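Lumham rotating utensil stand – my review after four months

I bought this stand in January, when I moved to a smaller kitchen and lost two drawers. In the old place I had one deep drawer only for whisks, spatulas and ladles, and it was a mess, but a mess I could close. Now I have a single drawer for everything, and it is full of forks. So I started to look for something to stand on the table and hold the tools by the hole in their handle.

I compared three products before I decided. The Stulier rail has to be screwed to the wall, and my landlord does not permit this. The ceramic jar from Zosthorpe is pretty, but in a jar the tools lean on each other and you always pull out two when you want one. The Lumham was the only one with hooks that I could simply put down and start to use. On the shop page it had 2,324 ratings and most of them were good, although I have learned to read the bad ones first. The bad ones complained mostly about the base.

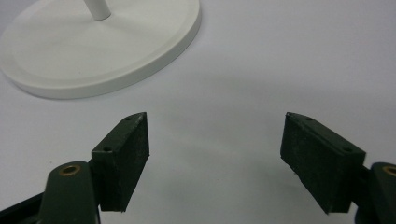

My first worry was also the base, because I am not a gentle person in the kitchen. I cook fast and I grab things without looking. A stand of this type lives or dies by how it behaves when all the heavy tools hang on one side. The shape I would look for in any brand is a wide, flat, round disc with a thick rounded lip, like the white one in the photo, and the Lumham has a disc of this kind. With a narrow foot I would not even try. I hung the steel ladle and the potato masher next to each other on purpose, and the stand stayed up. When I added the big skimmer to the same side, it leaned a little and I took the skimmer off again. The instruction leaflet says the limit is 200 grams for each hook, and I think this is a fair number if you spread the weight.

Assembly was easy. The pole screws into the base and the top part goes on with a quarter turn. The leaflet is in very small letters and the English is worse than mine, but there is a drawing. Please tighten the pole by hand only. I used pliers the first time and made a small scratch in the paint, which I still see every morning when I make coffee.

About the turning. The top rotates, and in the first weeks it was very smooth, almost too smooth: I took one spoon and everything else went around like a carousel. Now it has become slower and I like it better. There is a light noise when it is fully loaded, a kind of dry click, and one drop of cooking oil makes it quiet for some weeks.

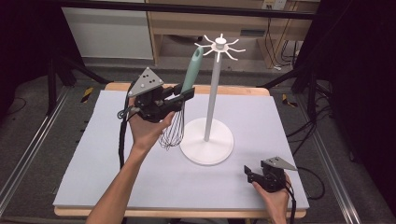
What you can hang depends completely on the holes in your tools. I did not think about this before buying. My wooden spoons have no holes, so they stay in the drawer with the forks. Two of my spatulas have a hole that is too small for the hook, and I had to tie a loop of kitchen string on them. It works, but it looks poor. If you want to order a stand like this, take out your tools first and look at the ends of the handles. I would guess that one third of what I own did not fit without some help.

Whisks are a special case. They are light, so the weight is no problem, but the round part is wide and it touches the tools on both sides. I leave the hook beside the whisk empty. For the same reason I stopped using the stand for measuring cups. They came with a ring, and the ring jumps off the hook each time the top turns.

Cleaning takes more time than I expected. The place where the pole meets the base collects flour and crumbs, and a cloth does not reach inside. I use an old toothbrush – once a month is enough for me, but I do not fry very often. Grease on the hooks becomes sticky, and warm water with a bit of dish soap removes it. Do not put wet tools on the stand without a towel under it. The water runs down the handles and leaves spots.

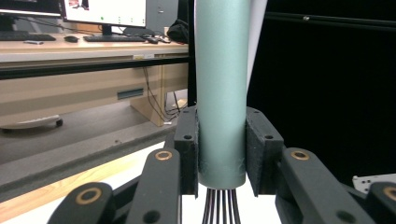

The finish is good for the price, but it is not perfect. Paint on kitchen things always goes first at the ends and the rims, where they touch something hard, and on my stand two hook tips already show a little metal. I asked the shop whether this is covered and they answered politely that it is "normal use." I do not fully agree, but I understand them.

There is also a taller version sold under the name Âu, with a heavier base. I saw it at a friend's home and it turns more quietly, but it did not fit under my cabinet. Measure the height, and remember that you need some free space above the hooks to lift the tools off.

Good: stands firmly if loaded evenly, easy to assemble, takes little space on the table.
Not so good: paint on the hook tips, crumbs around the pole, small hooks are picky about handles.

I give it four stars out of five. I would buy it again in the same size, and this time I would leave the pliers in the toolbox.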